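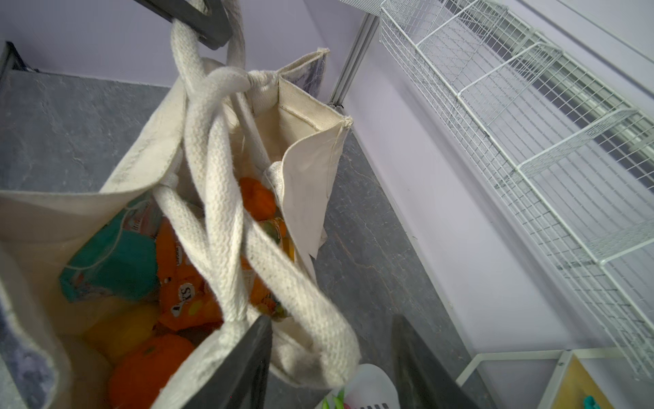 Photo: Narilon Picture Library

Singing practice at home: tips for a quieter house and a better sound
Updated November 11, 2025

Most people who sing in a choir or take lessons do the bulk of their practice at home, in a room meant for something else. These tips cover the room, the neighbours and the kit.

Choosing the room

Bedrooms are usually best. A mattress, curtains and a full wardrobe soak up a lot of sound, so you hear your own voice and not the walls. Kitchens and bathrooms flatter the voice. They are pleasant to sing in but will hide a weak note.

If you live in a terrace, find out which wall you share and stand facing away from it. An inside wall with a bookcase against it is a good one to sing towards. Leave a gap of a couple of feet.

Shut the windows before you start and close the door fully. A rolled towel along the bottom of the door stops more sound than you might expect. Take it away afterwards so that it isn't a trip hazard.

Softening an echo

Clap once in the middle of the room. If you hear a ring after the clap, add something soft. A duvet over a clothes airer works well behind the singer, and it folds away. Thin foam tiles take the edge off the high notes but do very little for the neighbours.

A rug helps on bare boards. In our front room in Kitthorpe we tried a wool rug with a felt underlay, and the difference was clear at once. The underlay was cut from an offcut and cost less than the tape.

Rattles and buzzes

Long held notes will find every loose thing in the room. Common culprits are picture glass, lampshades, radiator valves and the backs of cheap cupboards. Hum slowly up the scale until the buzz starts, hold the note, and touch things one by one until it stops. A small felt pad or a blob of putty normally cures it.

Keeping sheet music flat

Photocopies curl in a damp room. Store them flat in a box file, not upright in a rack. For a stand in a draughty spot, two clothes pegs hold the pages better than the wire arms that come with it. Our Elach folding stand used to sink under a heavy hymn book. Cleaning the tube with a dry cloth and tightening the collar put it right.

Mark breaths in soft pencil. Ink shows through thin paper and can't be moved when you change your mind.

Looking after a microphone

Unscrew the metal grille if yours is made to come off, wash it in warm water with a drop of washing-up liquid, and leave it overnight. Never put the rest of the microphone near water. The foam inside can be rinsed and squeezed in a towel. A spare Msimang foam liner cost us £2 and has lasted well.

Coil the cable in loose loops and fasten it with a strip of hook-and-loop tape. Winding it round your elbow twists the wires inside.

How long to practise

Keep it to 20 minutes at a time, at the same hour each day if you can. Neighbours mind a regular noise less than a surprise one. Put a glass of water within reach, at room temperature, and turn off any fan heater, as the dry air is hard on the throat.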